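Sep 17, 2020

Notes on the wooden top, second installment. The January post covered cutting and mounting. This one covers finish, stains, and the pile of small items that collects on the far side.

## The material

The top is a Drullen slab, item 2669, sold in a 3540 mm length and cut down at the store. It came unfinished. The offcut went under the stairs and has been useful as a test piece, so if you buy one of these, keep the offcut. Everything below was tried on it first.

It is light in color with the grain running lengthwise. A light top looks good for a few weeks and then records everything. Pencil graphite sits in the pores. Tape adhesive leaves a film that is invisible until dust finds it. Scratches across the grain are easy to see from any angle, while scratches along the grain mostly disappear into it.

## Finish, first attempt

The first coat was Ranis oil, put on too heavily. The can says to wipe off the excess after fifteen minutes. I wiped it off after an hour, by which time part of it had gone tacky, and the remainder cured in patches. My theory is that most of the yellow marks date from that evening. The offcut got a thin coat from the same can on the same day and has no yellow on it.

I have considered three other explanations (tea, old glue, a reaction with the soap) and the soap is the only one I can't rule out. Lepik floor soap has some color to it in the bottle. At the recommended dilution I would not expect it to matter, but for the first month I wasn't measuring the dilution.

The second coat went on after 77 days. Procedure:

1. Vacuum, then wipe with a damp cloth and let it dry overnight.
2. Sand with 180, then 240, by hand, along the grain.
3. Vacuum again.
4. Oil with a lint-free rag, as little as will cover.
5. Wipe off after ten minutes with a clean rag. Wipe again after another ten.
6. Lay the rags flat outside to dry before they go in the trash.

Sanding took down the shallow scratches and did very little for the stains. They go deeper than I'm willing to sand by hand, and I don't want a dip in the middle of the table. A card scraper might do it. I tried one on the offcut and produced a set of neat parallel gouges, so that is on hold.

## What ends up on it

A work surface gets used for whatever is being handled that day, and the objects vary more than I planned for when choosing a finish. Soft things are harmless. Small hard things get pushed to the far edge and stay there.

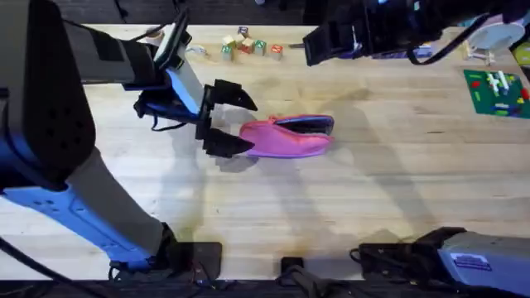
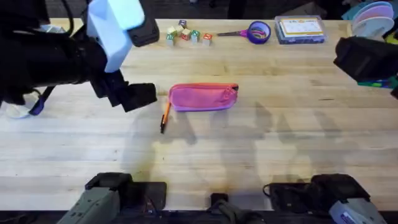

The pink slipper and the pink pencil case are the low-risk end of the range. Fabric doesn't scratch and doesn't leave anything behind if it's clean. The one caution is dyed fabric on a freshly oiled surface, which can transfer color for the first week or so. I left a scrap of red felt on the offcut under a book to check. After two days there was a faint pink rectangle, which came out with soap.

The pencil is worse than it looks. A sharpened tip rolled or dragged over oiled wood leaves a line that an eraser only smears. A damp cloth with a drop of Lepik gets most of it if it's done the same day. The rest waits for the next sanding.

The roll of tape is fine flat and bad on its edge, where the exposed adhesive picks up grit and then prints a ring. I now keep tape on its flat side as a rule and break the rule weekly.

Wooden alphabet blocks are neutral. The corners can dent a soft top if they are dropped, but nothing here has been dropped far enough to check. Seen against pale wood, though, natural-wood cubes are easy to miss when clearing up. The colored letters help.

## Comments on the last post

One reader wrote in after January that oil was the wrong choice altogether, that a hard varnish would have taken pencil, tape and wet cups without any of this, and that re-oiling a table every few months was a hobby and should be budgeted as one. The same message recommended Larkier satin, two coats, with a light sand between.

I put Larkier on half of the offcut to be fair to the argument. Results after six weeks on a windowsill:

- Graphite wipes off with a dry cloth. Clear win.
- Tape residue comes off with a fingernail. Also a win.
- A key dragged across it left a white line that can't be spot-repaired. On the oiled half, the same key left a dull line that I could sand and re-oil in ten minutes.
- It reflects. Under the overhead light the varnished half has a bright patch in it even though the can says satin.

The third item decides it for me. Repairs on oil are local. With varnish, I would be clearing the whole top and sanding all of it, and the bolted parts along the front edge would need to be masked or taken off. The reader is right about the budget, however. Counting drying time, a coat of oil takes the table out of use for 2 days.

## Open items

- Test a wood bleach on the worst of the yellow. Offcut first, and I'm running out of offcut.
- Find a shallow tray for the far side. It needs a lip low enough to reach over, and felt underneath, preferably undyed.
- Measure the soap dilution every time and write it on the bottle.
- Third coat of Ranis when water stops beading. At the moment it still beads everywhere except a strip near the front, where sleeves rub.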